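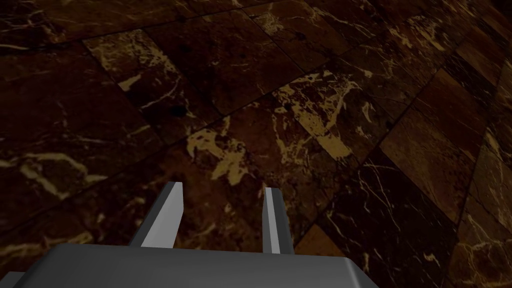 COROTSKA, 2022-03-29. Sadari will add a low-gloss gray to its Sutodeck line of powder coatings for metal parts, with first shipments from the Corotska plant in July. The new powder is sold as Sutodeck 70 and replaces the two grays now in the catalog. It was developed after customers reported that matte gray parts from different batches matched on flat areas but looked unlike each other at bends. Some difference at a bend is normal: a lighter strip appears where a surface bends forward and catches the light. The work on Sutodeck 70 dealt with how much that strip varies from one batch to the next.

Gloss is normally checked on a flat panel at a single angle. Sadari now checks each batch of Sutodeck 70 at 3 angles and on a bent panel as well as a flat one. A batch is released when both panels fall within the limits on the data sheet. Results for each batch are printed on the carton label next to the batch number.

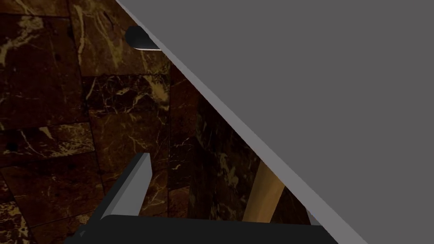 The powder cures at the same oven settings as the grays it replaces, and coating shops do not need to change guns or hoses. Hoppers should be emptied and cleaned before the switch. Mixing old and new powder is not supported, and reclaimed powder from the older grays should be used up or discarded first.

Sadari ran 327 test panels through the Corotska line during development. Panels were coated in steel and aluminum, at thin, standard and heavy film builds. Heavy builds gave the widest spread in gloss, and the upper film limit on the data sheet has been lowered as a result. Shops that coat above that limit can still order the powder, but the batch figures on the label will not apply to their parts.

"Most of the complaints we looked into came down to film build at the edge," said Unnur Bjarnason, technical manager for coatings at Sadari. "The old data sheet gave a range that was too wide for a low-gloss gray. We have tightened it." 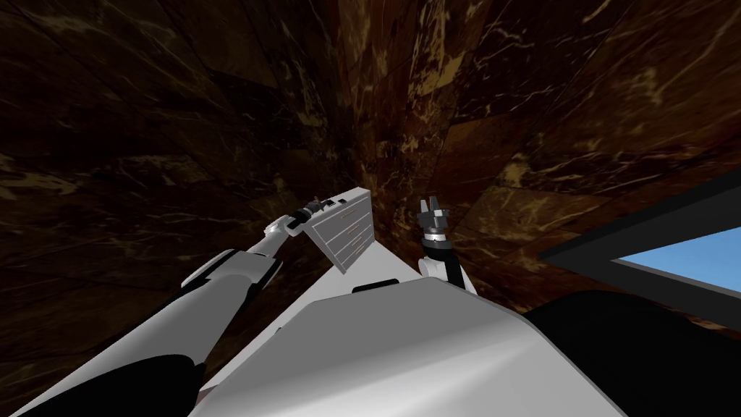

Sutodeck 70 will be packed in cartons and in 300-kilogram bulk bags. Harms will handle orders below one bulk bag and will hold stock for next-day pickup. Larger orders go directly to the Corotska sales desk. Existing contracts for the older grays will be filled until stock runs out, and open orders can be moved to the new powder without a change fee.

Sample panels, flat and bent, can be requested from Harms starting this week. The updated data sheet and safety sheet are available from either company.
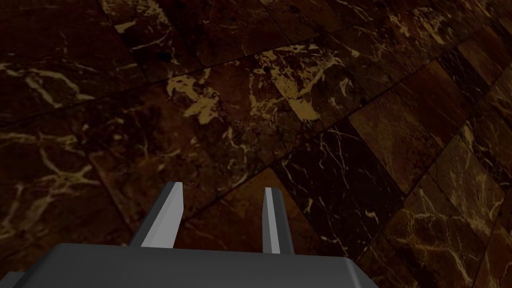

About Sadari
Sadari makes powder coatings and primers for metal furniture, equipment housings and fittings. Its products are made at Corotska and sold directly and through Harms.

Press contact
Sadari Coatings, Technical Information, Corotska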